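Bacs de rangement et de tri Monov : questions fréquentes

Dernière mise à jour : 25/09/2020

Vous trouverez sur cette page les réponses aux questions que nous recevons le plus souvent sur les bacs gris Monov, leur entretien et leur usage pour le tri des petits objets. Pour les commandes en cours, voyez la rubrique Suivi de commande.

Choisir son bac

Quelle est la différence entre le Monov et le Titer ?
Le Monov est un bac ouvert, sans couvercle, prévu pour rester posé sur une table ou un plan de travail. Le Titer est plus haut et reçoit un couvercle vendu séparément. Pour trier ou vider un tiroir, prenez le Monov. Pour stocker à la cave ou au garage, prenez le Titer.

Combien coûte un lot ?
Le lot de 4 bacs Monov est vendu 169 euros, livraison comprise en France métropolitaine. Le bac à l'unité n'est plus proposé depuis mai.

Existe-t-il d'autres couleurs ?
Non. Le Monov est fabriqué en gris uniquement. Une version bleue a été vendue sous le nom Aguiar et son stock est épuisé. Les pièces de rechange Aguiar restent disponibles sur demande.

Peut-on empiler les bacs ?
Vides, oui, par 10 au maximum. Pleins, non : sans couvercle, le bac du dessus repose directement sur le contenu.

Utilisation

Que peut-on mettre dedans ?
Des ustensiles, des accessoires de bureau, de petits outils à main, des jouets. La charge maximale est de 20 kg répartie sur le fond. Évitez les objets lourds à pointe vive, qui creusent le plastique.

Peut-on mélanger des ustensiles de cuisine et d'autres objets ?
Pour un tri, oui, à condition de laver les ustensiles avant de les remettre au tiroir. Pour du rangement permanent, nous conseillons un bac par usage. Une cuillère qui a séjourné avec des outils peut ramasser de la graisse ou de la limaille, même si cela ne se voit pas.

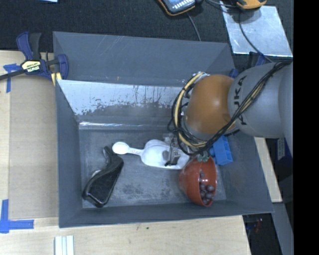 Le tri se fait mieux avec peu d'objets à la fois. Videz une partie du tiroir dans le bac, étalez, puis retirez d'abord ce qui se reconnaît sans hésiter. Une cuillère en plastique blanc ressort bien sur un fond gris, même rayé et taché par l'usage, et elle part tout de suite du côté cuisine. Un objet noir brillant demande parfois qu'on le prenne en main pour savoir où il va. Gardez ces cas pour la fin et posez-les du même côté du bac.

Faut-il protéger la table ?
Sur du bois clair, une feuille de feutre sous le bac est utile si vous le déplacez souvent. Le dessous est lisse, mais un grain de sable coincé suffit à marquer un plateau. Soulevez le bac pour le déplacer - ne le faites pas glisser.

Entretien

Comment nettoyer le bac ?
À l'eau tiède avec un peu de liquide vaisselle et une éponge douce. Rincez, puis laissez sécher à l'envers. Le lave-vaisselle est déconseillé : le fond peut se voiler et le bac ne tient plus à plat.

Le fond est rayé. Est-ce un défaut ?
Non. Les rayures et les traces sombres apparaissent avec l'usage et n'affectent pas la solidité. Elles ne sont pas couvertes par la garantie. Une fissure traversante l'est, pendant toute la durée indiquée sur votre facture.

Comment enlever les traces d'adhésif ou d'étiquette ?
Ramollissez la colle avec un chiffon imbibé d'huile végétale, attendez quelques minutes, puis frottez et lavez. Pas d'acétone ni de paille de fer. Le produit Nullis, disponible dans notre boutique, convient aussi. Faites un essai dans un angle avant de traiter une grande surface.

Et les petites taches orangées ?
Il s'agit souvent de rouille déposée par un objet métallique rangé humide. Du vinaigre blanc laissé un quart d'heure en vient généralement à bout. Rincez bien ensuite.

Commandes et retours

Puis-je retourner un lot ouvert ?
Oui, si les bacs n'ont pas servi et si l'emballage est complet. Les frais de retour sont à votre charge, sauf erreur de notre part ou article abîmé à la livraison.

Un seul bac du lot est arrivé cassé. Que faire ?
Écrivez-nous par le formulaire de contact avec le numéro de commande et une photo de la casse. Nous remplaçons le bac concerné sans reprendre les autres. Gardez le carton jusqu'à notre réponse, le transporteur peut demander à le voir.

Livrez-vous en Belgique et en Suisse ?
En Belgique, oui. En Suisse, pas pour le moment.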